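Foro Electricidad y Camper > Instalación 12 V > Cajas de fusibles

Tema: Caja de fusibles de seis vías Orkeo, ¿merece la pena?

tornillo_flojo
30 de junio
Buenas. Llevo desde mayo con el cuadro de la furgo a medias y me han pasado una caja de fusibles de seis huecos en fila, de las negras con las lengüetas a un lado. El vendedor jura que vale para todo. Yo no me lo creo, la verdad. Tengo también un fusible rojo suelto. A ver qué opináis.
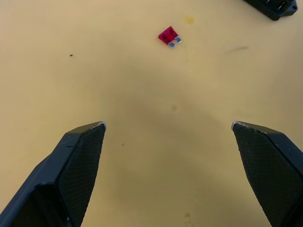
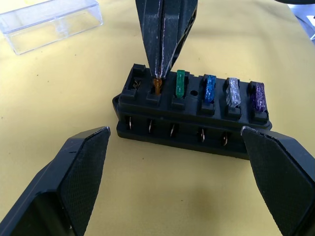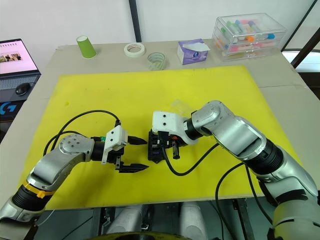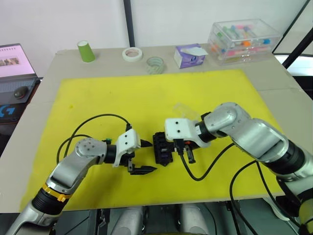 Respuestas (11)

cobre_y_estaño
Lo primero que miraría yo es el rojo. En los fusibles de lámina normales el rojo es de 10 A, y con eso alimentas una bomba pequeña y poco más. ¿Va en el hueco vacío de la izquierda? Si es así, dime qué cuelga de ahí antes de meter nada.

tornillo_flojo
Esa era la idea. De ahí saldría la bomba de agua.

Ragondín40
Perdonad, pero a mí lo que me chirría son los propios fusibles. El azul, el plateado y el morado tienen un brillo arrugado como de papel de caramelo, y el verde en cambio se ve liso. ¿Son todos del mismo fabricante? No compro un fusible con esa pinta ni regalado.

cobre_y_estaño
El brillo no dice nada. Un fusible se juzga por el valor marcado y por si funde cuando tiene que fundir, y por una foto eso no lo sabes tú ni lo sé yo.

Ragondín40
Tampoco sabes que sean buenos. En un surtido de la marca Evis me salieron dos que aguantaban muy por encima de lo que ponía. Los probé en el banco, no me lo contó nadie.

la_del_multimetro
Aquí Ragondín tiene parte de razón, los surtidos baratos son una lotería. Pero vamos a lo práctico: el naranja asoma bastante menos que los demás. O es de otro formato o está más hundido. Sácalo y compáralo con el rojo en la mano. Si es más bajo de cuerpo no pasa nada mientras las patas hagan buen contacto. Si baila, fuera.

tornillo_flojo
Lo miro esta tarde. ¿Y el agujerito redondo que hay arriba, entre el verde y el azul? ¿Es para atornillarla?

cobre_y_estaño
Tiene toda la pinta, pero compruébalo por debajo antes de apretar. En la Lefèvre que monté yo había uno parecido y si apretabas de más abombabas la base. Tornillo con arandela ancha y sin taladro de impacto, por favor.

viejo_relé
Yo no la montaría. Caja abierta, sin tapa a la vista, con las lengüetas al aire por delante. En una furgo cae una moneda o una llave y ya tienes la fiesta. En el hilo 1158 lo discutimos largo y tendido y la mitad acabó comprando una con tapa.

la_del_multimetro
La otra mitad sigue con la abierta dentro de un cajetín y tan contentos, viejo_relé, que también hay que contarlo. Terminales con funda aislante y listo.

viejo_relé
Funda aislante de las que se resbalan con el calor del verano. Ya hablaremos en agosto.

tornillo_flojo
Tapa no me ha venido. ¿Alguien sabe si la de Wurnport encaja en esta? Las medidas del anuncio se parecen, pero no me fío de los anuncios.

cobre_y_estaño
Haces bien. Mide de extremo a extremo de la base, que es más ancha que la parte de los fusibles, y mira también lo redondeado de la punta izquierda. Casi todas las tapas fallan en las puntas. Y pregunta si aceptan devolución.

Ragondín40
Y ya que estás, cambia todos los fusibles por unos de marca conocida. Son cuatro duros — menos que la bomba.

la_del_multimetro
Cambiarlos todos sin medir ninguno me parece tirar el dinero. Continuidad, valor marcado y sección del cable que sale de cada vía. Pon aquí las secciones y te decimos cuáles sobran.

tornillo_flojo
Vale, mido la base y apunto las secciones. De momento el rojo se queda fuera.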